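How to Keep a Marble Bathroom Vanity Clean

Jan 25, 2020
By Ashwin Pinto

Marble looks good in a bathroom and it lasts, but it does not like acid. Vinegar, lemon juice and a lot of the sprays sold for lime scale will leave dull spots on it. Once the polish is gone you can't wipe it back on. Most of the work is in using mild products and not letting things sit.

I look after three rental units at Cairns, all with stone vanities, and this is the routine I use between guests.

What you need

A mild dish soap with no citrus in it
2 microfiber cloths, one for washing and one for drying
A soft toothbrush you no longer use
A spray bottle
Stone sealer, for the once-a-year job

Clear the counter first

Take everything off, including the soap bottle and any plant. Wiping around things leaves a ring, and the ring gets harder to remove each time. Check the bottom of each item before you put it back. Soap runs down the side of a pump bottle and collects underneath, where it turns sticky and picks up dust.

Cloths should not be left on the stone either. A damp one can leave a mark on marble overnight, and a dark one may bleed color. Hang it up or drop it in the hamper.

On a beige marble with brown and gray veining, soap film is hard to see from straight above. Bend down and look across the surface toward the light.

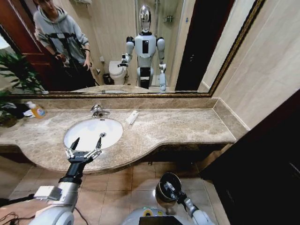
Wash and dry

Put 5 drops of dish soap in the spray bottle and fill it with warm water. Spray a section, wipe it, then go over it with a cloth rinsed in plain water. Dry it right away. Work from the back of the counter to the front so you aren't dragging dirt over the part you just did. If the front edge curves out around the sink, run the cloth along the underside of the curve too. Drips hang there and dry.

Around the faucet

The base of the faucet is where hard water builds up. Wet the old toothbrush with soapy water, scrub around the base, and leave it for 60 seconds before wiping. Do the joint where the counter meets the backsplash the same way. Buff chrome with the dry cloth to get rid of spots.

The sink

An undermount sink has a seam under the rim that you can feel but not see well. Run the toothbrush all the way around it. Don't use bleach here, as splashes end up on the stone.

Mirror

Spray glass cleaner on the cloth, never on the mirror. It runs down behind the frame and can lift the backing, and some of it will land on the marble. For a frame with a raised pattern, use a dry paintbrush to get the dust out.

Sealing

Drip a little water on the counter and come back after ten minutes. If the stone under it has gone darker, it needs sealer. I do ours every December when the units are empty. Test a spot at the back first, follow the times on the label, and wipe off what hasn't soaked in before it dries.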